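Agbeko Fold-Flat Drying Rack: long-term review

4 min read
29 shares | 8 comments

I have had the Agbeko rack since January. It replaced a Travach tower model that lost two of its plastic feet and started leaning toward the radiator. We are a household of three with no dryer, so a rack gets used nearly every day, and most of what goes on it is towels, kitchen cloths and work shirts.
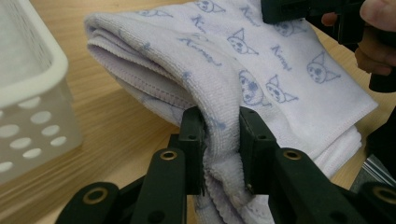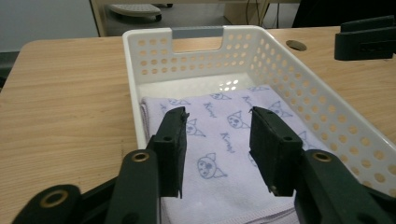
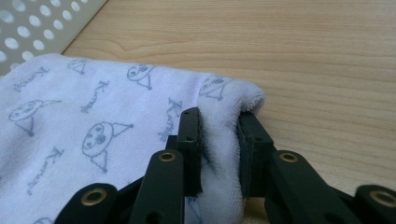

Folded towels, a basket, a light wooden table.

The rack comes in one piece. You pull the legs apart until the side braces click and then lift the two wings. It takes a few seconds. The left brace on mine was stiff at first and loosened up after a couple of weeks. The right one was fine from the start.

Size and capacity

Open, it is long enough for a bath sheet hung the full way across without doubling over. With the wings up it holds one full load from our washer plus a few small things. If you push it to two loads, the middle does not dry, but I have never had a rack where it did. The bars are spaced wider than on the Travach, which helps with thick cotton. Socks have to go on the wings, where the wires are closer together.

Folded, it goes flat and slides in behind the bathroom door. It does not stand up by itself when folded. It has to lean on something.

Drying times

I dry indoors in a room with one window. Thin cloths hung in the morning are ready by dinner. Bath towels need overnight, and in the colder months they need until the following lunch. I turn them once. That is a little better than the old rack, and I put it down to the gap between the bars. My friend Nana Atinga has the same rack on a covered porch and gets everything dry in an afternoon, so where you put it matters more than which one you buy.

What I don't like

The end caps. They are push-fit, and one of them came off inside a pillowcase and went through the wash. It went back on, but it is looser now. I wrapped a bit of tape around the bar and pushed the cap over it, and it has held.

The coating on the bars has chipped in one place near a hinge. There is no rust so far. I keep white shirts away from that spot anyway.

The instructions are a single drawing on the box, and the drawing shows the wings folding the wrong way. If yours seems stuck, try the other direction before you force it.

Compared with the Niltton

My neighbor Napaporn Wannasri lent me her Niltton for two weeks so I could try them side by side. It is heavier and does not shift when you pull a towel off one end. The Agbeko does slide a little on tile. The Niltton also has wheels, and two of them lock. But it folds up thick, and I have nowhere to put it. If you have a laundry room, get the Niltton. In an apartment I would stay with the Agbeko.

Would I buy it again? Yes, at the price I paid, which was in a sale at Flurnari. At full price I would look at the Niltton again first. Replacement end caps are sold in packs of 8, and I have ordered one.

8 comments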